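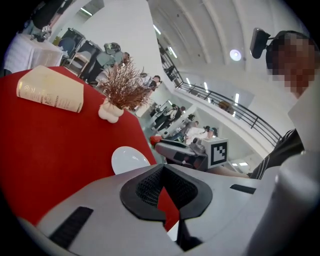 Can a machine lay and clear a table yet, in a real room with people about?

Bits of it. One thing at a time, slowly, and with somebody standing by who can put it right when it goes wrong.

That's my short version for the list. Longer one follows, written in a rush before the van gets here, so forgive the state of it.

On July 13, 2021, Berwyn Lloyd wrote:

> Morning all. We've been asked again by Clorik whether we'd
> take a table-clearing arm on trial for the tea room. Their
> leaflet says it "does the chores so your staff don't have to".
> Price is 2,442 for the season, plus fitting. I'm minded to say
> yes, but I remember the Dundono business and would like to
> hear from anyone who has had one of these things in and
> lived with it.
>
> Three things I want to know. Can it pick up food without
> mashing it. Can it manage plates. And does it need the room
> rearranged to suit it, as we've just paid to have ours done.
>
> Berwyn

Berwyn, taking your three in order, more or less.

Food. Depends entirely what food. Bread rolls, fine. Wrapped biscuits, fine. Soft fruit is where it falls down. We had a Dundono unit in for 28 days last October and it was all right with a satsuma and hopeless with a ripe plum. A person feels the thing start to give and eases off without thinking. The arm had one squeeze for everything unless you went into the menu and told it otherwise, and who's going to do that between a scone and a strawberry. The newer ones have softer pads and are meant to sense pressure. Better, I'm told. Have not seen one do a whole bowl.

Plates. Worse than food, to my surprise. A plate lying flat has hardly anything to get hold of. You or I slide a thumb under the rim, tip it, bring the other hand over. Two hands doing two diferent jobs. One arm on its own ends up chasing the plate round the cloth, and if there's a loose cloth, the cloth comes too. So ask Clorik: one arm or two? If one, I'd stop there.

What the clever people do now is have somebody do the job by hand, with grippers instead of fingers, and record all of it, over and over, so the machine has something to copy. Makes sense to me. It's how I learnt to carry three plates. Pick a bit of fruit off a plate, put it back, again, again.
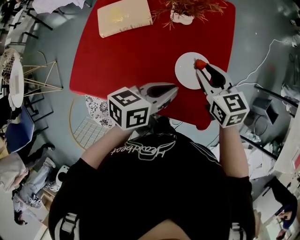 And it's the again that costs. Wunder quoted us 1,370 goes at a single task before they'd put their name to it, and that was one task, on one table. Change the plate for a bowl and you're partway back to the beginning. I asked the Wunder rep what happens if somebody moves the vase. He said good question. Didn't get an answer out of him after that.

Which brings me to the room. You will end up changing it, whatever the leaflet says. Not a lot, perhaps. We had to shift chairs so the arm could get round, then shift them back for customers, twice a day. Flowers off the tables, dried stuff especialy as it sheds. Menus flat, never stood up. Shiny glaze on the crockery gave it trouble when the sun came in, so blinds down as well, and then everyone complained it was gloomy. If you've just had yours done nicely I'd be cross on your behalf.

On the plus side, and there is one. It was good at dull repeat work where everything arrives the same way round. Cutlery out of the washer into trays, 91 pieces a load, hardly a slip. Dafis use theirs only for that, out the back, and they're happy with it. Folding napkins, no. Wiping down, sort of, it does the middle and leaves the corners.

So if it were me I'd write back to Clorik and ask for a morning in your own tea room with your own plates on your own tables. Not their showroom. Put out what you'd really put out on a Saturday, jam and all. Let your staff lay it, not the rep. Then stand back and time it, including the bits where the rep steps in, because they do step in and they're very smooth about it. If they won't do a morning that tells you something.

Also ask who pays for broken crockery. We didn't ask. And whether the price covers it being taught your things or only theirs, get that in writting.

My guess is a few years yet for clearing a mixed table. Sooner for the washing up end. Others on here may have had better luck, would like to hear if so, particularly anyone with the two-armed sort.

Van's here. Will dig out the Dundono paperwork tonight and send it to you off list, remind me if I don't.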